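Ticket 486 — Endwood fantasy wiki, character pages
Opened by: Delali Wumbei
Status: resolved

Timeline template puts King Woldemariam's exile before his coronation. The infobox gives the right order, but the generated table does not. Purging the page made no difference. The same fault shows on the page for his daughter, Fokero.

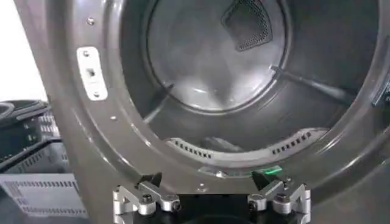

Reply from Harpreet Nguyen: the template sorts years as text, so Second Age 99 lands after Second Age 478. Pad every year to three digits in the sort key — the displayed value can stay as it is. Prolldale's page needs the same edit for the siege of year 78.

Update: sort keys padded on 47 pages. Order now correct on both characters. Prolldale still shows the old table when logged out, cache to be checked again on Monday.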